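Soft plastics: is anyone still bothering?
Posted in: Household & Waste, Homham Community Board

sturkley_sue
So the Homham depot has stopped taking soft plastics again. I've got a pantry shelf of bread bags folded into little triangles like I'm expecting a flag ceremony. Do I keep saving them or give in?

banksia_bob
Give in. I drove 38 km to the Sturkley drop-off in March and the bloke there told me to try Homham.

kurniaMum
Disagree, Bob. The Kurnia bins are still open, you just have to rinse everything first. Ours go in a bag on the back of the door and I take them down when it's full.

banksia_bob
Rinse a chip packet? With what water bill?

georgiou_st_greg
My two cents, having lived on Georgiou Street through three different bin systems. The kitchen is where it all falls over. If the recycling tub is further away than the rubbish, the rubbish wins, every time, and I include myself in that. 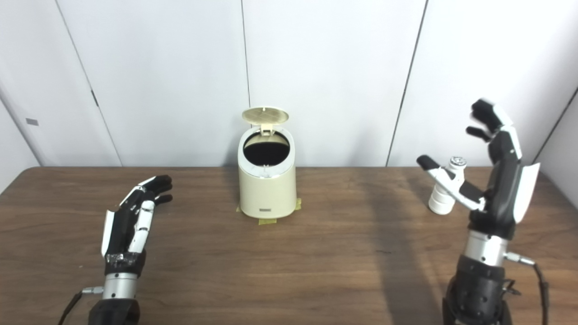
We swapped ours around last winter and general waste dropped to one bag a week. The teenagers remain unmoved -- they'd recycle a yoghurt tub only if it had wifi.

sturkley_sue
Greg, I've moved the tub. My husband has now put his keys in it.

kurniaMum
Were they rinsed?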